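Cushion handling meeting, 18 November 2023
Lounge room at Jandent, minutes by me again (I lost the draw)

Present: Lautaro Tapia, Dezső Fülöp, me, and the two students from the Falum side, who had to leave before item 5. Apologies from the Kapoor people, who are moving desks.

1. Last minutes
Approved with one fix. I'd written that Pidach was trained on all the recordings and Lautaro pointed out, quite rightly, that it never was. We have 3349 cleaned episodes on disk and Pidach saw 2100 of them. The others are held back for the comparison we keep promising to run. Sorry about that, I typed it from memory!

2. Room layout
We agreed to stop moving the start positions. Every time someone nudges the tape to get a nicer approach we end up with another batch that can't be compared with the one before, and I've been the worst offender. The square stays where it is until the write-up is finished. Same goes for the blind: pick a height, leave it there. Dezső wants the blind height in the log sheet as its own column, and that got a yes from everybody.
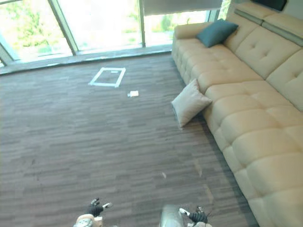
Layout with the taped square near the window ledge, teal cushion on the seat and the beige one on the carpet.

Lautaro asked what we do about a cushion that is partly on the floor and partly against the sofa. In the log it has been "floor", "leaning" and, in one lovely case, "sad". From now on it's "leaning" and that's the end of it. I'll go back and fix the old rows (including the sad one, which was mine).

3. Grasp comparison, first results
This took up most of the meeting, so bear with me. The question was whether it's better to have each hand pinch a fold at the side of the cushion, or to press inward with both hands and let the stuffing do the work. We ran 20 trials of the pinch and 20 of the press, same cushion, same start pose, same person resetting it between trials. A trial counts as good if the cushion gets lifted clear of the seat, held for the full hold time, and put down without being dropped or dragged.

Pinch lost the cushion nine times. Press lost it three times. I was pretty pleased with that until Dezső asked how many of the pinch losses came during the lift and how many during the hold, and I had to go and look. Nearly all of them came during the hold, so the lift looks fine and then the thing slowly creeps out. 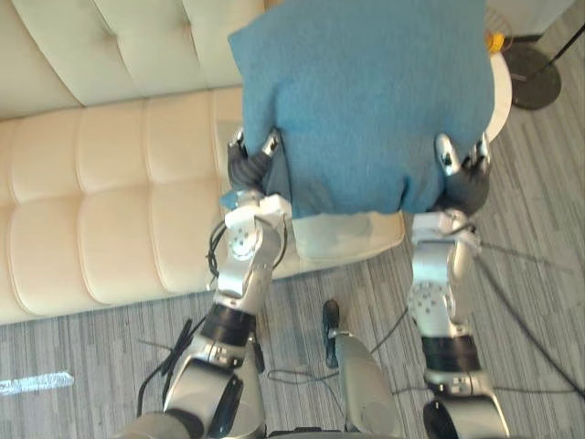

Slip during the hold is what we should be measuring, and so far all we've logged is drop or no drop. Lautaro suggested using the bottom edge as a cheap signal, and I like it a lot. When both sides are gripped the lower edge sags a bit and the fabric folds up along it, and those folds are easy to pick out from the head view even when the top of the cushion runs out of sight. If the sag grows during the hold, something is moving. He's going to try it on the recordings we already have before we touch the robot again, so it costs us nothing but his evening. We also had a short grumble about cable routing, which goes on the list for next time, again.

4. Wrist views
The students showed their labeling of the wrist recordings. Short version: it's slow going. A lot of the close-up footage is smeared by motion right at the moment we care about, and two people labeling the same clip for "first contact" can land quite far apart. We talked about three ways out of it.

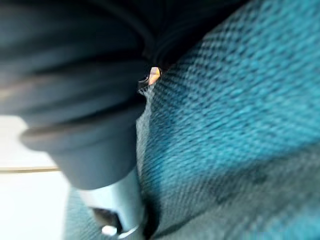

The first is to take contact time from the motor current and use the wrist view only as a check. The second is to slow the last part of the approach, which Lautaro doesn't love, as it changes the behavior we're trying to study. The third is to allow a label that simply means "somewhere in this stretch" and carry that uncertainty into the analysis. We're going with the first and third together. Falum can store a range in place of a single time stamp already, it's just that none of us had switched it on (oops). The students will redo one batch that way and we'll see how well they agree before anybody relabels the whole lot.

I asked that the blurry clips be kept in. If we throw out everything that's hard to label we'll end up with a very pretty dataset of slow approaches, and Pidach will look better than it is.

5. What goes in the write-up
My draft says that pressing from both sides is the more reliable grasp for soft square cushions. I read the paragraph out loud and it sounded great to me, so naturally it got picked apart.

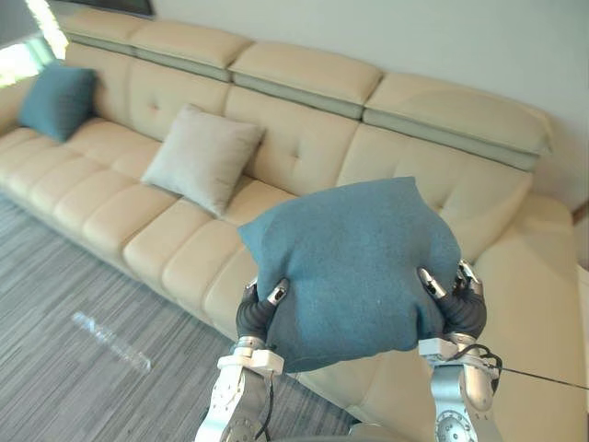

Dezső Fülöp said he'd be happier if the sentence stopped at "for the cushion we tested", because a stiffer filling might push back enough to pop out between the hands, and we have no trials on that. He also wanted the hold time stated in the same sentence as the result, so a reader doesn't have to dig for it in the methods. Lautaro agreed with the first part and thought the second would make the sentence unreadable. We settled on hold time in the table caption. I've changed the draft and I do have to admit it reads better now.

There was some back and forth on whether to report the press result at all before we have the sag measure. We will, but marked as preliminary, and with the drop timing next to it.

6. To do
Lautaro: sag signal on existing recordings, both grasps.
Dezső: blind height column in the log sheet, and a list of stiffer cushions we could borrow or buy.
Students: relabel one batch with ranges in Falum.
Me: fix the "leaning" rows, drop timing for the press trials, revised draft to everyone including Kapoor.
All: cables.

Next meeting when Lautaro has something to show, still in November if we can manage it. Dezső takes the minutes.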